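Jailson Furtado
Nov 22, 2023

ok so I have been in this kitchen for 19 days and I have opinions about the sink. thread, because my sister stopped replying to my texts about it

1/
Background for anyone new: I took over the coffee corner at Urno, which is a shared workspace over a bike shop. Nice people, good light, terrible dish habits. Haris Hashmi ran it before me and left a two-page handover. One page and a half was about the espresso grinder. The sink got one line: "works fine, lever is a little stiff."

2/
The lever IS a little stiff. Haris is a truthful man.

3/
But a sink can work fine and still make you sad every time you walk up to it, you know? You go to rinse one cup and you're looking at brown stuff where the wall meets the counter and suddenly you don't want the coffee anymore.

4/
So this week I decided I'm doing the whole thing. Basins, ledge, faucet, that line along the wall, all of it. Budget: whatever's under the counter plus a bottle of white vinegar and a box of baking soda. And an old toothbrush (mine, retired with honors)

5/
Starting point:

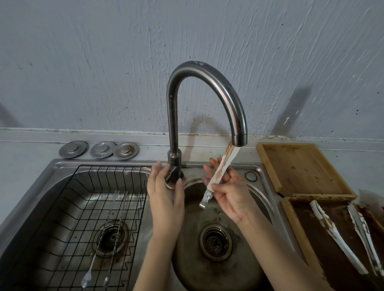
Double sink, tall faucet, and the brown line along the wall I keep going on about

6/
I know. I KNOW. The part to the right of the faucet is the worst, and then it gets bad again behind the wooden trays. If you zoom in you might find something I missed, please don't tell me

7/
Saadet Aksoy already wrote to me to say "is that a black dish rack IN the sink" and yes Saadet, it lives in the left side. It's the right width for it and the drips go straight down the drain. I'm keeping it there. I will not be taking questions on the rack.

8/
The long spoons are for stirring, the one with the twisty shaft is my favorite thing in this whole kitchen. You can't stir a tall iced drink with a teaspoon, you end up with your knuckles in it. Somebody here tries every single day.

9/
ok, order of work. I've cleaned enough cafe sinks to have a system and the system is top to bottom, dry stuff before wet stuff. I learned this from Washington Damasceno at my first job, a lunch counter with 80 seats and one sink. He would make you start over if he caught you doing the basin first. I was 20 and thought he was being mean

10/
He was being a little mean. But also right!! You do the basin first, it's gorgeous, then you scrub the wall and all the gunk lands in your gorgeous basin.

11/
So first, everything off the ledge. Trays go to the big table, the three round metal caps with the knobs go in a bowl of hot water with baking soda. Those caps always look cleaner than they are, turn one over sometime if you're feeling brave.

12/
Then the wall. This is the part I'm nervous about. It's that rough plaster kind of surface, all texture, and rough walls hang on to everything. If you go at it with a scouring pad you'll take the color off and then you've got a clean white patch that looks worse than the dirt (ask me about my bathroom in August)

13/
So for the wall it's just a soft cloth, warm water, one drop of dish soap, and patience. Dab, don't rub. Some of the little dark specks may just be part of the wall now and I'm making my peace with that

14/
Then the seam, the famous brown line. Plan A is baking soda paste, leave it 20 minutes, toothbrush, wipe, repeat until I'm bored. Plan B is a proper mildew cleaner with the window open and gloves on.

15/
PLEASE do not combine plan A-ish things and plan B-ish things. If your mildew cleaner has bleach in it, keep the vinegar in the other room. I'm serious for exactly one post of this thread and it's this one. Bleach and vinegar together makes a gas you do not want to breathe.

16/
Alcides Bragança (downstairs, bikes, knows about goo) says if it's still brown after all that, the stain is in the sealant and no amount of brushing will get it out. You cut the old bead off, let everything dry for a full day, and run a new one. He offered to lend me a caulk gun. I said let's not get ahead of ourselves. He left it on the stairs anyway

17/
Faucet next. It's a brushed finish, so you wipe along the grain, and for water spots you wrap a cloth with vinegar on it around the neck and go have a sandwich. Ten minutes. Rinse really well after, don't leave it sitting overnight.

18/
Get the toothbrush in around the base of the lever too. That's where everybody's wet fingers go all day and it's the place everybody skips. I'm hoping the stiffness is partly scale, we'll see, I have low hopes and a small screwdriver

19/
There's also a little round hole with a ring on the deck by the right side, where you could put a soap dispenser or something. I want a soap dispenser so badly. Currently the soap at Urno is a bottle that falls over. Someone please tell me which ones don't clog

20/
And THEN the basins. Rack out, strainers too if they'll lift, baking soda all over the steel while it's damp, soft sponge, always the direction of the lines. The right side has brownish residue on the bottom. I'm blaming coffee but I can't prove anything

21/
The scratches are staying. People will sell you a paste for scratches. I tried one years ago and got a shiny circle in the middle of a dull sink, it looked like a plate had been left in there forever. A scratched sink that's clean looks good! It looks like people cook there!

22/
Last thing is the one I care about most, and it's drying it. Kitchen towel on a hook, quick wipe along the ledge at the end of the day. That line got there from water sitting against the wall, and it'll come right back if we let it sit. Whole wipe takes less time than reading this post

23/
I've written a tiny sign. It says "please wipe the back ledge, thank you, it takes 30 seconds." My first draft was longer and Saadet made me cut it. There was a paragraph about respect

24/
Replies are fun today so adding a few here. No, I'm not going to "just put tile." It's not my building!

25/
Yes, lemon works for water spots. It also gets in the cut on your thumb. Use what you have

26/
To the person asking if it's worth doing a deep clean on a sink that's going to be dirty again by lunch: friend, by that logic I'd never wash my hair

27/
Two of you recommended one of those steam things for the seam. Does it damage plaster? I'd love to borrow one before I spend 300 on something I'll use twice. If you live nearby and own one, I'll pay you in iced coffee, stirred with a spoon of the correct length

28/
Caps are soaking, wall is next, Alcides has now asked me twice about the caulk gun. I'll post the seam when it's dry and you can vote on plan B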